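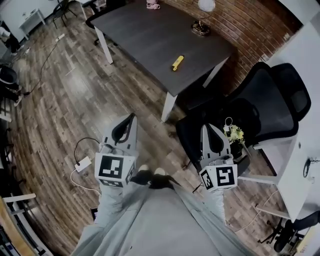
Is the 14-minute cut in the Branitz cello concerto the composer's own?
The cut is in his hand in the Grivusville parts, but the printed score ignores it, so it is his if you trust the parts and the publisher's if you don't.

The question came up again off-list, so I'm putting it back where everyone can be cross about it. Quoting the earlier message:

> I have owned the Arnaud recording for years and always took the slow
> movement for a short, rather blunt thing. Then I bought the score
> (used, 19 dollars, coffee on the title page) and found page after
> page I had never heard. The sleeve note says "complete." Complete
> what? Also, is the Godik recording any better, or is it just longer?

Longer, and in my opinion better, though I know at least one subscriber who will write to me privately in capital letters. Godik restore the whole of the slow movement, including the long passage for solo cello and muted trombones that Arnaud skip. It is a strange stretch of music. The cello keeps starting a tune and the trombones keep declining it - fourteen minutes is a long time to be turned down, and I can see why a conductor with a train to catch would reach for the pencil.

What bothers me is the join. On the Arnaud disc you go from a held low C straight into the clarinet solo, in a key that hasn't been prepared at all. I used to think this was a daring stroke. I wrote 3,000 words for a newsletter saying so, and would be grateful if no one looked them up.

As for "complete," the finale and both cadenzas are there, and I suppose the label felt that was plenty.

Sound: Arnaud is close and dry, with a lot of breathing from the soloist. Godik was taped in a church and the timpani arrive slightly after everyone else. The pressing was limited to 100 copies the first time, but the reissue is the same master, so don't pay collector prices.

Does anyone have the Grivusville broadcast from December? I have the second half only, starting in the middle of the clarinet solo.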